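Kernolari 하루 일기 말뭉치

개요
직장인의 하루를 1인칭으로 쓴 짧은 창작 일기 모음. 글쓴이는 자신의 실제 직업이 아닌 다른 직업을 골라 기상부터 취침까지를 서술했다. 문체 분석과 시제 표지 연구에 쓸 목적으로 정리했다.

구성
글 수: 2,293편
글쓴이: 112명
언어: 한국어
최소 길이: 공백 포함 200자
파일 형식: UTF-8, 글 한 편당 텍스트 파일 하나
메타데이터: meta.tsv (글 번호, 글쓴이 번호, 선택한 직업, 집필 월)

수집
Vekholm 글쓰기 모임과 Adenau 야간 강좌에서 손으로 쓴 원고를 받아 전사했다. 원고마다 전사자 2명이 따로 입력한 뒤 차이가 나는 부분만 대조했다. 1월분은 원고지 번호가 빠져 있어 접수 순서로 번호를 새로 매겼다.

전사 원칙
맞춤법과 띄어쓰기 오류는 원문대로 둔다. 줄을 그어 지운 부분은 옮기지 않는다. 판독이 안 되는 글자는 물결표로 표시한다. 실명과 상호는 대괄호 안의 기호로 바꾸었다.

알려진 문제
선택한 직업이 광부, 간호사, 버스 기사에 몰려 있다. 글 도중에 직업이 바뀌는 원고가 있으며 이 경우 meta.tsv에는 처음 나온 직업만 적었다. 따옴표 모양은 통일되어 있지 않다. Liao 태그 체계로 붙인 시제 표지는 회상 부분에서 오류가 잦다.

이용 조건
비영리 연구에 한해 이용할 수 있다. 원고 전문의 재배포는 금지한다. 삭제 요청과 오류 신고는 관리자 Danai Koutsoukos 앞으로 글 번호를 적어 보낸다. 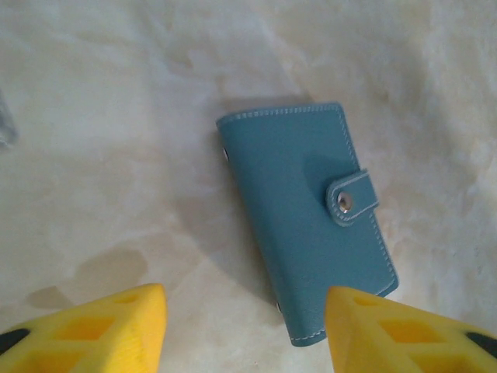
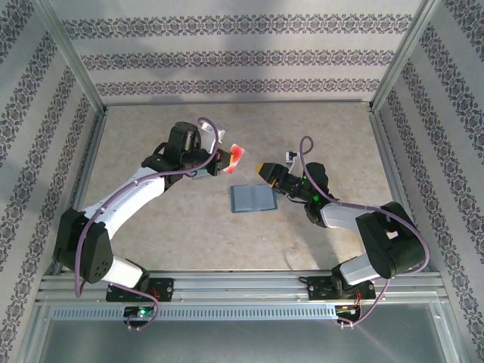

첫째 사진: 청록빛이 도는 파란 카드지갑. 둘째 사진: 레일에 설치된 로봇 팔 두 대.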